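About Irau

Search this site: Search

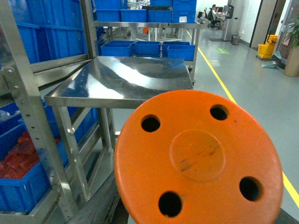 Issue 2

Irau is a publishing office for news about the outer solar system. We put out a newsletter, a set of reference pages and a weekly sky note for people who own a pair of binoculars or a small telescope. Our subject is everything past the asteroid belt: the ice giants, the moons of Saturn, the Kuiper Belt, and the comets that come in from farther out.

What we publish

The newsletter comes out every month except July. Each one has a long article on a mission or a body, followed by short items on new papers. The last long article was on Triton, the largest moon of Neptune, which goes around its planet backward compared with the planet's own spin. The next will be on how the rings of Uranus were found, when the planet passed in front of a star and the star dimmed several times before it should have.

The reference pages are free to read. There are 479 of them at present. Most cover a single moon, comet or spacecraft, and each gives the date it was last checked at the foot of the page. When a number changes, such as an orbital period or a diameter, we keep the old value on the page with a line through it so that readers who copied it can see what happened.

The sky note is short. It says which planets are up, at what time of night, and whether the Moon will be in the way. It is written for mid-northern latitudes. We have been asked for a southern version and would like to do one, but we do not have a regular observer there yet.

How we started

Irau began as a mailing list for 80 members of an astronomy club who wanted mission news in plain English. The list was typed up from press releases and conference abstracts and went out as one long message with no pictures. After a while people outside the club asked to be added, and the message became a newsletter. We now have 2,000 subscribers. Some of them teach, a few work in planetary science, and a large share are retired and have taken up observing again after many years away from it.

The name came from the first telescope the club owned, which had the word painted on its tube when it was bought secondhand. We asked the seller what it meant and he did not know.

Where we work

The office is on the upper floor of the Manurung Building, above a print shop. Newsletters that go out on paper are printed downstairs. There is no observatory here and the streetlights are bright, so visitors hoping to look at Saturn should come to one of the club nights instead. Those are held at Dritura, a field site north of town with a gravel lot and a low horizon to the south. Please turn headlights off at the gate and use the red lamps on the fence posts to find your way in.

How we are paid for

Subscriptions to the paper edition cover the printing and the rent. The web pages are supported by Prukero, a small company that makes star charts and pays for one notice at the bottom of each newsletter. Prukero does not see articles before they are published. We do not take payment for coverage and we do not run reviews of its charts.

How we check things

Every article is read by a second person before it goes out. For spacecraft data we go to the mission archive or the published paper, and we link to it. Images from space missions are often released first in raw form and processed later by different people, so our captions say whether the color is natural, stretched or added. Distances are given in miles with kilometers after – older pages may still have one or the other alone.

Mistakes do get through. A recent page on Saturn's moon Iapetus had the bright and dark sides the wrong way around for most of a week before a reader wrote in. Corrections are listed at the top of the page they belong to and again in the next newsletter.

Writing for us

We take articles from outside writers. Send a short outline first, with the sources you plan to use. We are most in need of pieces on Centaurs, long-period comets and the history of planetary radio work. We do not publish astrology, new theories of gravity or fiction. Replies can take a month.

Schools may copy the reference pages for class use without asking. For anything else – books, exhibits, posters – please write to the office first.

14 shares | 3 comments

Related pages
Triton and its backward orbit
What is a Centaur?
Reading a raw spacecraft image
Club nights at Dritura: directions and parking
Corrections list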